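We use cookies to keep this site running. Accept / Manage settings

Laundry tips: what I took home from the robot open day

I went to the Keltico open day expecting to hear that folding is finished as a chore. It isn't. I'd keep your $3935 – buy a decent table.

Rocío Farías ran the cloth demo and was straight with us. They had 175 practice folds on record for one kind of towel, and she wouldn't promise anything about fitted sheets. Fine by me.

Still, a few things work at home:

Fold on a plain, matte surface. Slick counters let thin cloth slide.
Flatten the corners first, then the middle.
Do one size at a time. I did 11 dish towels this way and the stack stayed square.

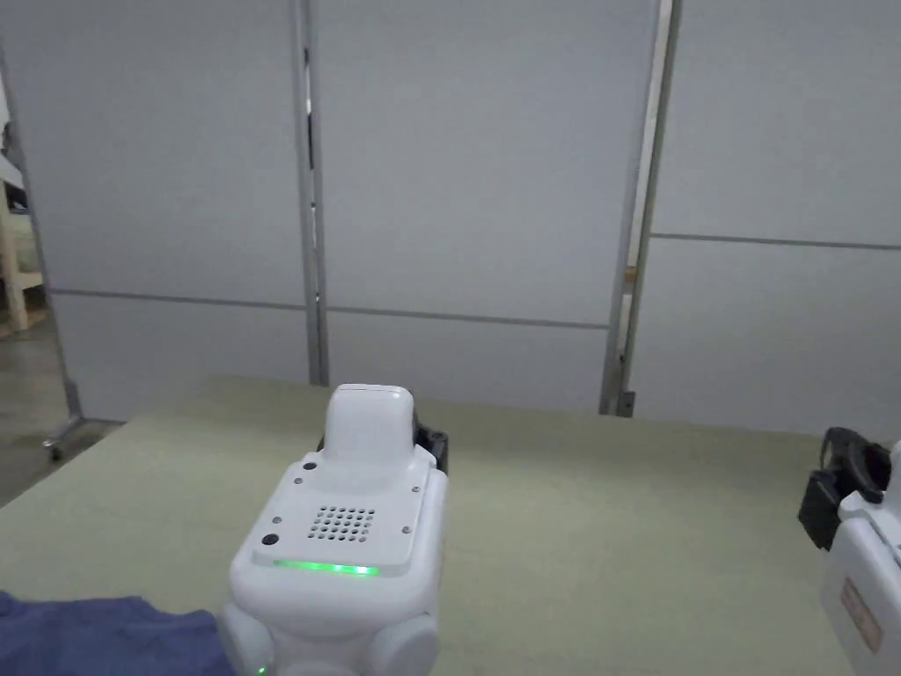

Hand-held grippers and a blue cloth on the green table.

I'll look again in September. Until then I'm folding by hand.

Related tips
Getting candle wax out of a tablecloth
Lint traps: how often to clean them
Storing 22 napkins in one drawer

Last updated: 28 August 2019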